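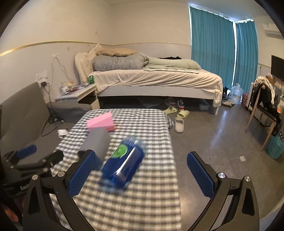
Nele Rathjen wrote that if the width reading sticks while the jaws are still moving, she'd pull the cable strain relief apart before touching anything in software. She had one Jotska do the same thing in March and lost a week to reinstalling drivers.

Ticket: Jotska hand gripper, left unit, jaw width freezes mid-close
Posted 6 August 2021 by Xuelian Xia
Search tickets Enter keyword or serial Go

OK so Nele, thank you, I wish I'd had your note before I spent the whole morning on drivers too! I'm writing it all down in order so Radomír can see what's been tried, and I'll keep adding to it as I go.

What happens: I run the two grippers as a pair, left and right, both into the same Negi recorder. The right one is fine. The left one streams jaw width perfectly happily for a while and then, usually when I'm closing on something, the number just stops. The jaws keep moving in my hand, the squeeze feels normal, the thing gets picked up, and Negi thinks the jaws are still standing open at whatever width they had when it quit. Then it wakes up and jumps to the right value. The longest gap I've measured so far is 500 ms, which doesn't sound like much until you remember that's pretty much the entire grasp. If you train an arm on that it'll learn to lift the bottle without closing its fingers.

No error in the log. No warning light. Timestamps keep ticking and the packets keep arriving, they all just carry the same width. That's the nasty part, the recorder marks the take as good.

Tried so far:

Restarted Negi. No change.

Swapped USB ports. No change, but I got excited for a bit when the first take came out clean.

Reinstalled the driver, then rolled back to the older one, then put the new one back. No change and lunch was late.

Swapped the long cables between left and right. The fault stayed with the left unit, so the long cables are off the hook. Nele, I think this fits with what you said, it would have to be the short pigtail that goes into the body.

Turned off the camera stream and recorded width alone. Still froze, so I don't believe it's bandwidth.

Ran it with me just opening and closing on air, nothing between the pads. And it would NOT do it. I sat there squeezing like I was doing physical therapy and the trace was beautiful. Went back to the bottle and it froze on the second grab.

So that got me wondering about load. I went through the things I normally use for pick practice and tried to see which ones set it off. The foam block hardly ever does it. The cup does it sometimes. The bottle is the worst of the bunch, particularly when it's lying down and I have to come in low and roll my wrist to get the pads on either side.

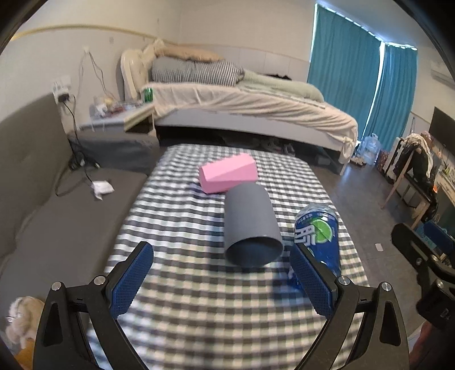

Which made me think it's the wrist more than the load. When I roll, the cable at the back of the grip gets bent hard against the handle. When I squeeze air I'm sitting there with my wrist straight, of course I am. So I did it again with nothing in the jaws but rolled my hand over on purpose, and there it was, frozen. Rolled back, and it came alive again. I did that a bunch of times and I can pretty much turn the fault on and off now, and I can't tell you how pleased I was after a whole morning of it being random.

Reply from Radomír Slanina:
Good, that's a proper repro. Please don't open the body yet, Brornov will want it sealed if it goes back. Can you tape the pigtail so it can't bend and run a normal session? Also check the raw status byte, it's hidden by default. Settings, Advanced, show sensor flags.

Back again. Taped the pigtail straight along the handle with a popsicle stick as a splint (very high tech). Ran bottle, cup, block, same moves as before, wrist rolled as far as it goes. Zero freezes. Took the splint off, and the freezes came back within a minute or two.

And the sensor flags, wow, OK. The gripper has been reporting this the whole time! When the encoder drops out, the board repeats the last good width and sets a "held" flag, and Negi reads the width and throws the flag away. So there are really two problems here, a bad wire in my left gripper and a recorder that keeps quiet about it. The second one bothers me more to be frank, there could be held values in anybody's data.

I wrote a little script that goes through old recordings looking for width that's dead flat while the gripper itself is moving. It's crude. It'll complain if you're carrying something with a steady grip, so you have to look at each hit by eye. It pulled up almost 59 minutes of left-hand recording that I now don't trust, going back to when we moved to the shorter cables. I've put all of it in a folder called quarantine and told Reinhold Kettler not to train on it. He'd already started a run. He stopped the run.

One safety thing, and I'd like this in the notes even though nothing bad happened. Reinhold replayed one of the bad takes on the real arm at Menmont before we knew. The arm went in with the fingers open, stayed open, then slammed shut when the value jumped. His hand was nowhere near it, but the replay has no limit on how fast width can change and I really think it should. Please nobody replay from the quarantine folder, even at low speed.

Reply from Ingeborg Tiedemann:
Agree on the rate limit. I've put a cap on the replay side for now and will turn the held flag into a visible warning in the next Negi build. Until then the recorder will refuse a take if the flag is set for more than 12 frames in a row. Shout if that's too strict.

Not too strict for me! I'd rather redo a take. Tried the test build with the splint off and it refused the take and beeped at me, and with the splint on it let everything through.

Where it stands: left gripper goes back to Brornov for a new pigtail, splint stays on until the loaner shows up. I've splinted the right one as well, it has the same cable and the same bend. Nele, did yours break right where it enters the body, or further along? Mine feels a bit soft just past the rubber but I might be imagining it. Leaving this open until the repaired one has done a full session.

Status: open, waiting on hardware
Assigned to: Radomír Slanina

Related tickets
Negi recorder: take marked good with missing width
Jotska pads peeling at the corner after cleaning
Left and right units swapped after reboot
Replay on arm starts before homing is done
Where to order spare pigtails from Brornov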